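Kitchen counter check, Gustico training kitchen
Checked by: Shazia Minhas
Date: 12/17/22

1. Worktop clear enough to work on – PASS
Lovely wide stretch of speckled grey, and so much easier to wipe down than the old one!

2. Crockery – PASS
Ran a finger round the rims of the pink pieces, no chips. Really pleased with these.
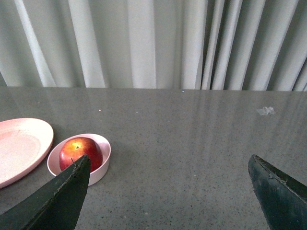
Item 2: pink plate and bowl, with the apple.

3. Curtain behind counter – COMMENT
Pretty pleats, but they hang right down to the back edge. Waqas Khokhar to fit 2 tie-backs before the hob goes in, please.

4. Fruit – PASS
Red, glossy and a treat to look at. Wash before serving.

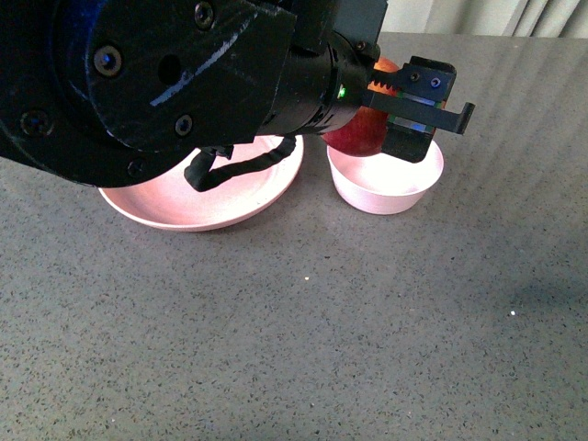 5. Sockets – RECHECK
Tested 4, all fine, but the label by the door has faded – new one on order from Skumov.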